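Ye-rin Chae on running a sweet shop out of a front room

2021-10-28

Caught Ye-rin Chae between deliveries. She had half an hour, then it was twenty minutes, then the phone went. Notes typed up same evening so forgive the gaps.

Her shop is called Ala. No sign outside, just a bell and a strip of card with the opening times, which she changes in biro. Front room of a terraced house, shelves on three walls. She sells sweets and snacks from all over, mostly wrapped, mostly by weight. Before this she did wages for Duman, the flooring people, for longer than she wants in print.

"I was good at it. I didn't mind it. Then they moved the office out past the ring road and I did two winters of that bus and thought, no."

So why sweets? She blames her aunt, So-yul Baek, who kept a tin on top of the wardrobe. "You weren't to know about it. We all knew about it. She'd bring it down if you'd had a tooth out, which is the wrong way round if you think about it."

The first order was £800 of stock on a credit card. Boxes up the stairs, boxes in the bath. She told her husband, Tae-yang Ko, it was 'a trial'. He comes in halfway through our chat for the van keys and says it was the bath that bothered him, not the money.

"I'd bought what I liked. Terrible idea. I like liquorice. I was eating that liquorice till December."
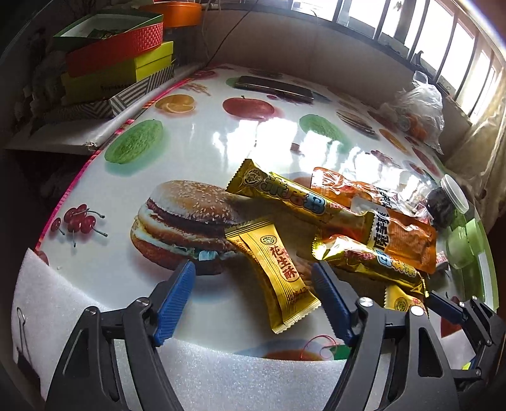

Prices are what she worries about now. Her main wholesaler, Fleltari, put delivery up twice this year and the small boxes went up worst of all. She won't shrink the bags. "People know what a bag weighs. They've been holding that bag for years, their hand knows." What she has done is push the loose singles, the ones you pick out yourself, as people will try one of something they'd never buy a bag of. Peanut crisp is the one she goes on about, the sort in a yellow-gold wrapper with crimped ends and 花生酥 down the middle in red. "Older customers go straight to it. The kids ask me what it says, I say peanut, they put it back, then they come back next week and have it anyway." Nut things get their own shelf, own scoop, and she'll ask about allergies before you've got your coat undone.

Best week so far she took £900. Worst, she'd rather not say, but it was hot and nobody wants toffee when its hot.

She has help on Saturday type mornings - busy ones, she means, whenever they fall - from Han-gyeol Yoon, who is at college and does the online orders. It was his idea to do a mixed box. 10 kinds, you don't choose. She was against it.

"I said who'd pay for not choosing? Everyone, it seems. I packed 40 of them the first month. I had to borrow tape from next door."

Would she take a proper shop, with a window? Long pause, straightens a jar. There is a unit going on the parade, used to be Aditz the key cutters. She's been to look. Twice. It has damp at the back and the rent is "a wages-office sort of number". Her friend Eun-ji Oh, who has the café two doors up, wants her to take it and has said so to anyone who will listen.

"Eun-ji wants the company. And my customers, after. Which is fair enough, I'd want hers. But here I can have the soup on. If it's quiet I go and do the ironing and listen for the bell."

Any advice for someone starting? She doesn't like the question. Tries anyway. Write down what you throw away, she says, and do it weekly, even when it's embarassing. Don't buy in the week before your rent goes out. Get a decent set of scales, she bought cheap ones first and they drifted, and she gave away more fudge than she sold.

Phone goes again. It's the delivery, wrong street. She's already got one arm in her coat and is giving him directions via the chip shop. I let myself out, with a quarter of pear drops, paid for.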